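Devley Community Hall - Walk-Round Checklist
Thu 4 June. Checked by Rhona Leckie and Cameron Cowie

1. Fire exits
Both doors open fully. Great to see the back path swept! Pass.

2. Extinguishers
Tags current, pins in. The kitchen one is still hanging too low - please raise it. Pass with comment.

3. Cables and extension cords
Loose cables should be coiled and put away after each booking. A tangle on a table gets dragged to the floor sooner or later. Needs work.
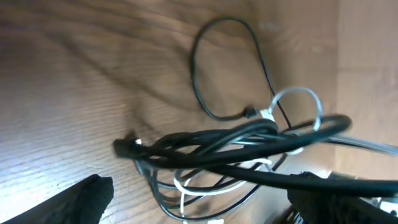
4. Walkways
Kept at 37 inches or wider the whole way to the stage. Lovely job by the Tuesday group, who restacked every chair. Pass.

5. Walls and paint
Scuffs and smudges only, nothing flaking. Wipe down before the summer fair and save the repainting money for the porch.

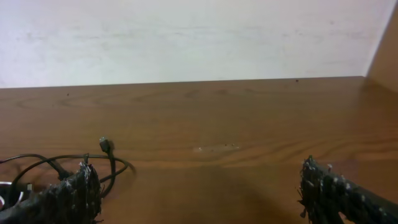
The porch really does deserve it. Jean Tosh got a price of $600 in May, including the handrail, and the new rail will make such a difference on wet evenings. Pass.

6. Emergency lights
Ran the full 90 minutes on test. Wonderful - the new batteries were worth every cent. Pass.

7. First aid kit
Short on small bandages and burn gel. Marleny Palomino is restocking.

Recheck items 2, 3 and 7 before the next booking.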